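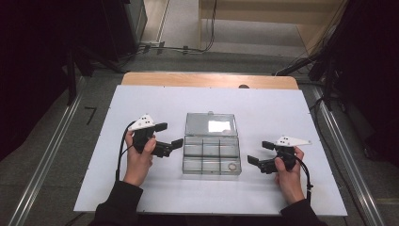

Fuvico Kamel e-reader review

I bought the Kamel in July to replace an older reader whose battery had stopped lasting a weekend. It cost £66 from a shop in Drillgate and I have read on it most nights, mainly novels and a few long biographies borrowed from the library.

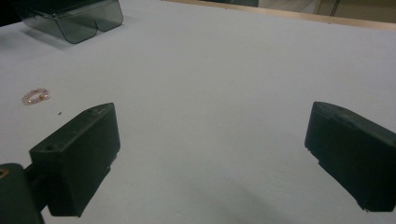

Efa Owen

Thursday, February 13, 2025

The screen is good. Text is sharp at the smaller sizes and the page doesn't shine under a bedside lamp. You get four typefaces, two of which I'd want to read a whole book in. The margins can be narrowed but the line spacing can't be changed unless you switch typeface first, and it took me a fortnight to find that out.

Page turns are quick in epub files. PDFs are another matter. A scanned collection of essays took several seconds a page and I gave up on it and went back to the paperback.

Footnotes open in a small box at the bottom of the screen, and closing the box puts you back on the same line. My old reader used to throw me to the end of the chapter, so this alone has got me through a very heavily annotated life of a Victorian bishop.

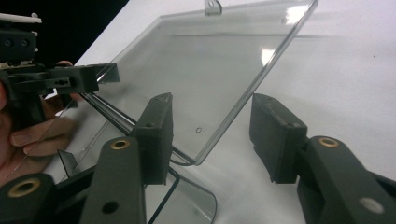
Photo: Utent

Fuvico says it will hold 3000 books. I have 4 shelves' worth on mine and there is plenty of room left, but the library view gets slow to scroll and there is no way to sort by when you last opened something. You can make collections — I have one for crime and one for things I feel I ought to read — and they do help.

Highlighting works well enough. Getting the highlights off again means plugging in a cable and copying a text file, with no page numbers in it. If you take notes for a book group you will find that annoying.

The battery lasts me just under three weeks with the light set low. The power button is on the bottom edge, where I rest the reader on my chest, and I still switch it off by accident.

For fiction I'd buy it again. For PDFs, look elsewhere.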